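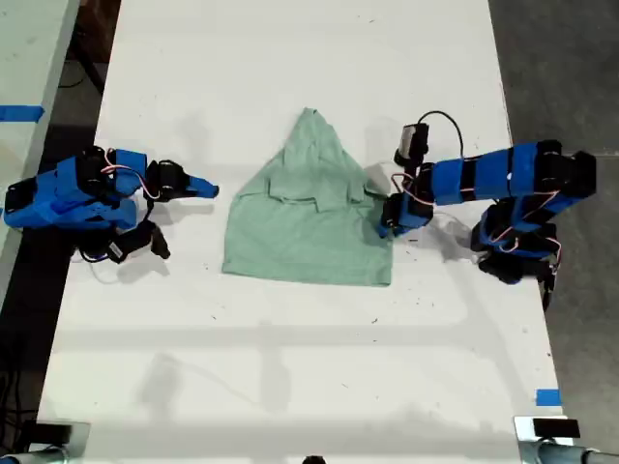

4.2 Fold states and the problem of the collar

Folding a t-shirt looks like a single activity until one tries to write down its steps, and then it falls apart into a wonderful number of small decisions. We spent most of our first month on this alone. Our early coding sheet had an entry for "folded" and an entry for "unfolded," and almost everything interesting happened between the two. A shirt can lie flat, with its hem straight and close to horizontal, while the collar end is still bunched to a rounded point and a layer of fabric sits folded over across the middle, as in the mint-green shirt of Figure 3. Is such a shirt half folded? Is it badly spread? The coders disagreed, and each had good grounds. We came to think that the disagreement was telling us something about shirts.

We therefore replaced the two entries with a description in terms of edges. A t-shirt has a hem, two sides, two sleeves and a collar, and at any moment each of these is either where a folder could find it or it is not. We call an edge "open" when it can be seen and followed along its whole length, "doubled" when some part of the fabric lies back over itself along that edge, and "lost" when it is hidden inside the garment or under another layer. The hem of the shirt in Figure 3 would be coded open. The left side would be coded doubled on account of the small wrinkle there, even though a person at home would likely smooth it with the flat of the hand and never think of it again. The collar would be coded lost.

This scheme was tried first on the shirts in the Billonau set and then, with small changes, on the Pratmont set, which has heavier cotton and a larger share of long sleeves. Across both sets we coded 181 folds from the first touch to the last. Of these, 62 contained at least one moment in which an edge went from open to lost and had to be recovered before the fold could go on. That is a much larger share than we expected! We had thought of recovery as something rare, a kind of accident. In the coded material it is an ordinary part of the work, and in many folds it takes up more time than the folding itself.

The collar is by far the richest case. It is the thickest part of most t-shirts, with its ribbed band and its row of stitching, and it tends to hold whatever shape it was last given. The hem behaves in nearly the opposite way. It lies down easily, it is long enough to be judged straight or crooked at a glance, and it gives the folder a line to work from. Most of the people in the Billonau home diaries reported starting from the collar, holding the shirt by the shoulders and shaking it out before laying it down. Yet when the same people were asked which edge they looked at to decide whether the shirt was ready, most named the hem. We find this delightful. The hands begin at one end and the eyes check at the other.

4.3 Picking up an edge

The second set of codes concerns the moment at which fabric is taken hold of. A single layer of thin cotton lying on a smooth table is hard to pick up cleanly. There is very little to get under, and the cloth would sooner slide than rise. Folders deal with this by making a small ridge first: they push the cloth toward itself until it stands up, and then they take the ridge. We code this as "gather and pinch." The other common way, "slide and pinch," goes in from outside the edge, with one side of the grip under the cloth and the other above it.
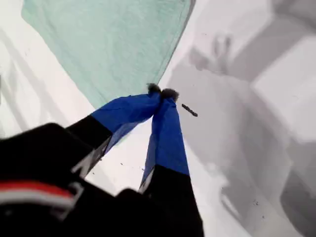 The two ways leave different marks behind. Gather and pinch takes hold of two thicknesses at once, so that when the cloth is lifted the edge comes up with a soft tuck in it, and this tuck often survives as a crease in the finished fold. Slide and pinch takes a single thickness and leaves the edge cleaner, but it needs room beside the garment and a table that the edge is not clinging to. Where a shirt has been laid close to another object, or to the border of the table, we see far more gathering, and far more small creases at the end.

How much cloth is taken also matters. A pinch of only the outermost stitching gives good control over the edge and almost none over the body of the shirt, which drags behind and may double under. A deeper pinch moves more of the shirt but loses the exact line of the edge. Practiced folders seem to adjust the depth to the next step — shallow for laying a hem straight, deep for turning a side panel over. We did not set out to study this, and our codes are too coarse to say much about it. It deserves a study of its own, and we would be very glad to read one.

4.4 Surface and color

A few words are needed on the surface, as it affected the coding more than we had planned for. We asked for white or near-white tables at both sites so that the outline of the garment would be easy to trace. For dark shirts this worked very well. For pale ones, such as the mint-green shirts that make up a good part of the Pratmont set, the outline is clear enough but the inner layers are harder to tell apart. A flap of pale fabric lying over more pale fabric shows mainly by its crease and by the slight shade along its border, and when a shadow falls across the table in the same direction the two can be confused. Coders were told to mark such layers as "probable" and move on. Later, the probable layers were looked at again by a second coder, with the moments before and after at hand, and in nearly every case this settled the matter.

White tables also show every speck of lint, and a few coders asked whether the small dark bits on the surface should be recorded. We decided against it. They do not seem to bear on the fold, and cotton sheds whatever one does.

4.5 Agreement between coders

Agreement was highest for the hem and lowest for the collar, in line with what has been said above. With the first, two-entry sheet, coders often agreed that a shirt was folded but rarely on when it had become so. The edge-based sheet brought these judgments much closer together. The hardest remaining case is the sleeve that has been turned in neatly under the body. It is lost by our definition, and yet it is exactly where the folder wants it. We considered adding a fourth code, "stowed," and used it for a trial period on the Costello shirts, a small extra set collected to test the sheet. The coders liked it. It did, however, require them to guess at what the folder meant to do, and we had hoped to keep such guesses out of this layer of the coding. For the present paper, stowed sleeves are coded as lost and picked out afterward by their position in the finished fold.

Readers who wish to use the sheet should know that it was written with short-sleeved t-shirts in mind. Roughly 2 in every dozen garments in the Pratmont set were buttoned shirts, and for these the front opening adds a further pair of edges that our codes handle poorly. The Nernen version of the sheet, which we are still revising, treats each side of the opening as an edge in its own right and allows the collar to be coded in halves.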